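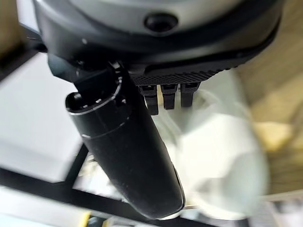
Do You Need a Shoe Rack for House Slippers?

I doubt most of the advice I read on entryway storage. It usually starts with buying something. A bench with a lid, a set of clear boxes, 10 matching baskets. Slippers are soft, light and cheap, and they don't need a home of their own with a label on it.

What they need is a shelf somebody will use. A plain open unit with a metal frame and wood shelves does the job. Put the slippers on the lower shelves, side by side, toes to the back, so a foot or a hand can find them without much thought.

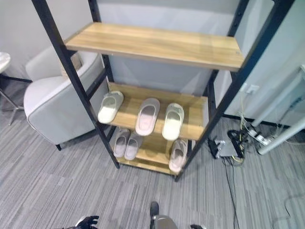 Keep pairs together if you can. Six slippers spread over two shelves sounds tidy enough, but a single one sitting a level above its mate is how you end up hopping around on the carpet before coffee.

If the uprights have holes in them, move the shelves before you decide the rack is too small. Slides are low. Most of us leave far more air above them than they'll ever use.

I'd skip the scented inserts -- Solène Marty swears by hers, and I still can't smell any difference after 2 weeks. Wipe the footbeds with a damp cloth and let them dry before they go back.

As for the top shelf, leave it bare for as long as you can stand to. Mine lasted 4 days before the mail found it.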